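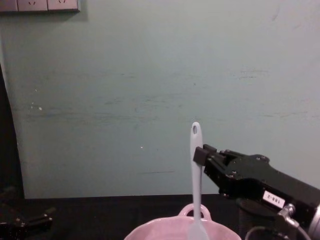
A espátula, a panela e eu

Faz duas semanas que estou ensinando um robô a mexer panela. Quer dizer, ensinando é um verbo generoso, porque quem faz tudo sou eu: fico com os dois comandos na mão, os braços copiam o que eu faço, e o computador vai guardando. Depois alguém mais paciente do que eu pega aquilo tudo e treina o modelo. A tarefa se chama "pegar a espátula e mexer" e parece a coisa mais boba do mundo até você tentar fazer com duas garras que só sabem abrir e fechar.

O começo é sempre a parte chata. A espátula fica em pé dentro da panelinha rosa, com o cabo para cima, e eu trago a garra direita de lado até as pontas ficarem quase encostando no cabo. Aí eu paro. Respiro. Se fecho baixo demais, fico batendo na alça da panela, que fica bem atrás. Se fecho lá na ponta, perto do furinho de pendurar, a espátula gira feito pêndulo na primeira volta e lá se vai o episódio. O ponto bom é um pouco abaixo do furo, na parte onde o cabo ainda é larguinho. Levei uma tarde inteira para descobrir isso!

E tem a questão do tato, ou da falta dele. Nos comandos que usamos aqui na Pladico eu não sinto nada: fecho o dedo, a garra fecha, e a única notícia que recebo é visual. O silicone cede um pouquinho, então dá a impressão de que pegou firme quando ainda está frouxo. Peguei a mania de dar uma levantadinha de teste antes de começar a mexer (a Misaki Sekiguchi, que revisa os episódios, me pediu para parar com isso, porque o modelo aprende a mania junto. Ela tem razão, mas a mão vai sozinha).

O braço esquerdo, nessa hora, fica quieto lá no canto. Ele entra depois, para segurar a panela enquanto o direito mexe. No início eu levava os dois ao mesmo tempo, achando que economizava tempo, e o que consegui foi empurrar a panela pela mesa. Agora vai um de cada vez, e pronto.

Para quem perguntou nos comentários do outro post: sim, dá para ensinar pegando o braço com a mão e levando até o lugar. Fiz isso em fevereiro, num projeto chamado Clirkero, e achei gostoso – a gente sente o peso das coisas, corrige na hora. Só que para duas mãos fica complicado, e a minha própria mão vivia aparecendo na frente da câmera. Com controle remoto a imagem fica mais limpa e o pescoço fica mais duro.

A meta são 3000 episódios. Estamos com 1184 aprovados, e 253 foram para o lixo, quase todos meus, quase todos por causa da bendita alça. Já sonhei com ela. No sonho ela era do tamanho de uma porta e eu passava por dentro.

Amanhã quero tentar com o cabo meio inclinado, apoiado na borda, que é como a espátula fica na panela de qualquer pessoa normal. Também preciso lembrar de prender melhor o cabo do braço direito, que faz uma volta grande e me deixa nervosa toda vez que giro o punho. Se alguém aí já usou abraçadeira de velcro nisso, me conta se aguenta.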